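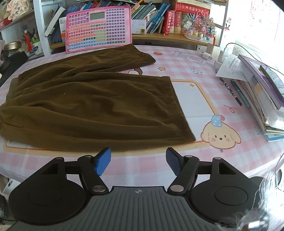
Brown corduroys on the table, gripper open.

Search this diary Search

Apr 1, 2022

Spent the morning on trousers and the afternoon on the budget. The corduroys are a good test because the ribs give the pads something to hold. The blue fingertips are the ones I have to decide on. A set of four from Laven costs less than two sets of two from Carent, but Laven ships from farther away and I would be waiting most of April.

The list as it stands: fingertips, a second hand-held gripper, spare pivot pins, one decent lamp, and a proper arm at some point. I have 1,124 dollars put aside. The second gripper from Sasia takes nearly half of that. The arm isn't coming out of this money at all. I asked Farina about renting one and they want a 24-month agreement, which is too long for me. They said they would look at something shorter. I wrote back and asked for a price with the base plate and without it.

I also need to settle where an arm would go. The study table is fine for hand-held work, but I would have to clear the books off the right side and find another place for the power strip. The shelf behind is close too. I measured 20 inches from the front of the shelf to where I would want the base, and the Farina drawing asks for more than that. A separate bench would fix it. Benches are not on the list yet, so I added one with a question mark.

Went through the clothes as well. Trousers, two shirts, a towel, a pair of kids' leggings. I want heavier cloth before I order pads, maybe denim or a canvas apron. The thrift store should have both and I can keep that under 20 dollars.

Decided for now: order the Laven fingertips, hold off on the second gripper until Farina answers, buy the lamp locally. The pins can go in with the fingertips to save on shipping. I still need to check whether Laven charges extra for small parts. Their page doesn't say, so I will call.

Dinner late. Left the list on the keyboard.

Last updated: Apr. 2022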